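핸드헬드 그리퍼 작업대 관리 요령: 화장 브러시처럼 가는 물건을 다룰 때

작성: Meriem El Idrissi
최종 수정: 2022년 1월 1일

Prunside 작업실에서 쓰는 탁상 작업 기준 가운데 소형 생활용품에 해당하는 항목만 추렸다. 대상은 사람이 양손에 하나씩 쥐고 조작하는 두 손가락 그리퍼이며, 고정형 로봇 팔에는 별도 기준을 적용한다.

상판
흰색 무광 상판을 쓴다. 광택이 있으면 조명이 반사되어 금속 부품의 윤곽이 흐려진다. 상판은 받침 테이블 위에 수평으로 놓고, 네 모서리를 차례로 눌러 흔들림을 확인한다. 가루 제품을 다룬 뒤에는 마른 극세사 천으로 먼저 닦고 물기를 꼭 짠 천으로 한 번 더 닦는다. 알코올은 상판에 직접 분사하지 말고 천에 묻혀 쓴다.

케이블
그리퍼 케이블은 손목 쪽에서 여유 고리를 한 번 만든 다음 작업자 쪽으로 내린다. 팔을 끝까지 뻗었을 때 당겨지면 고리가 작은 것이다. 컵이나 통 뒤로 케이블을 돌리지 않는다. 바닥 배선은 발이 닿지 않는 테이블 뒤편으로 보내고, 전원선과 신호선은 묶음을 나눈다. 커넥터는 작업 시작 전에 한 번, 교대할 때 한 번 손으로 눌러 본다.

손가락 패드
패드에 묻은 파우더는 마찰을 떨어뜨린다. 450회 파지마다 중성세제를 희미하게 푼 물로 닦고 완전히 말린다. 가장자리가 들뜬 패드는 접착제로 붙여 쓰지 말고 좌우를 함께 교체한다. 한쪽만 바꾸면 파지 중심이 어긋난다. 교체 기록에는 패드 번호와 누적 횟수를 적는다. Fendham 작업대의 현재 패드는 2957회에 교체한 것이다.

브러시 잡기
1. 브러시는 홀더 컵에 손잡이가 위로 오게 꽂는다. 모가 젖은 브러시는 쓰지 않는다.
2. 컵에서 뺄 때는 손잡이 축을 따라 당긴다. 비스듬히 당기면 컵이 넘어진다.
3. 모 부분은 물지 않는다. 모가 한번 꺾이면 원래 모양으로 돌아오지 않는 제품이 많다.
4. 금속 페룰에 힘을 줄 때는 눌린 자국이 생기지 않는 최소 힘에서 멈춘다.
5. 반대쪽 그리퍼는 쓰지 않는 동안 손가락을 벌린 채 상판 위에서 대기시킨다. 두 그리퍼의 손가락이 서로 닿지 않도록 한다.
6. 떨어뜨린 브러시는 그리퍼로 쫓아가지 않는다. 동작을 멈추고 기록에 낙하로 표시한 뒤 다시 시작한다.

장착판
구멍이 뚫린 삼각 장착판은 나사 풀림을 매일 점검한다. 판이 기울면 같은 손동작에서도 기록된 자세가 달라진다. 나사에는 유성펜으로 기준선을 그어 두면 돌아간 정도를 눈으로 확인할 수 있다. 빈 구멍에 케이블 타이를 걸지 않는다.

작업 시간
한 사람이 연속으로 조작하는 시간은 7분을 넘기지 않는다. 손목이 지치면 손가락을 닫는 속도가 먼저 불규칙해진다. 교대 직후의 첫 동작은 연습으로 처리하고 기록에서 제외한다.

보관
그리퍼는 손가락을 조금 벌려 보관한다. 닫아 두면 패드에 눌린 자국이 남는다. 브러시는 모를 털어 내고 눕혀서 말린 다음 컵에 다시 꽂는다. 점검표는 Chraibi 양식 1721호를 쓴다.

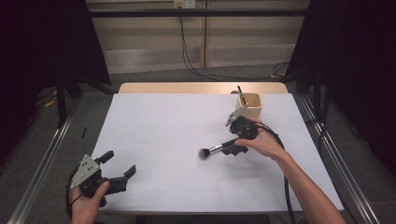 Hazem Metwally: 패드를 450회마다 닦는 기준은 파우더 브러시에는 느슨해 보입니다. 저희는 가루가 묻은 브러시를 쓰는 날에는 교대할 때마다 닦습니다. 그리고 4번 항목은 페룰과 손잡이의 경계를 물지 말라는 내용까지 넣는 편이 좋겠습니다. 그 부분은 지름이 달라져서 패드가 한쪽만 닿습니다.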